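# Kostano sets aside money for two gripper arms, with simulation work first

Mar 13, 2021
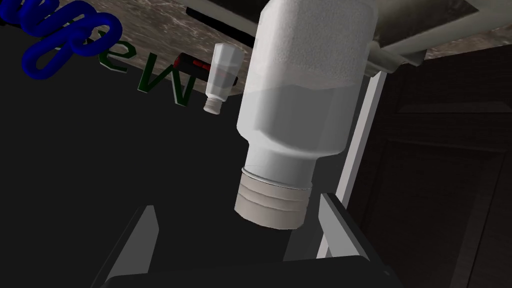 *A simulated gripper and a white bottle, in a computer-rendered test setting.*

Kostano, the household goods packer, has approved a budget for two robot arms at its Derkach site, but will not place an order until November at the earliest. The company plans to spend the months before then testing grippers in simulation.

The plan was put together by Florin Radu, who runs equipment purchasing, and Rodica Sârbu from the packing floor. It covers the arms, two sets of fingers, guarding and operator training. Installation is budgeted separately – the floor under the second packing station has to be leveled first, and that quote is still out.

Radu said the company looked at leasing and decided against it. The lease terms on offer ran 37 months, with a service visit charged each time the fingers were changed.

"We change bottle sizes a lot," he said. "I didn't want to pay for a visit every time we go from a big cap to a small one."

Kostano handles 498 product lines, many of them in plastic bottles. Engineer Kittipong Meesuk is building the simulated trials with Feten, a software contractor. He wants results for 20 bottle shapes before the company settles on a finger design.

"A set of fingers costs us money and a wait for delivery," Meesuk said. "Changing them in the software takes me an afternoon."

Sârbu asked for one change to the original request: a spare gripper body, kept on site. It was added to the final budget.

Bids will be invited from three suppliers. Radu expects to visit at least one of them in person before the order is signed.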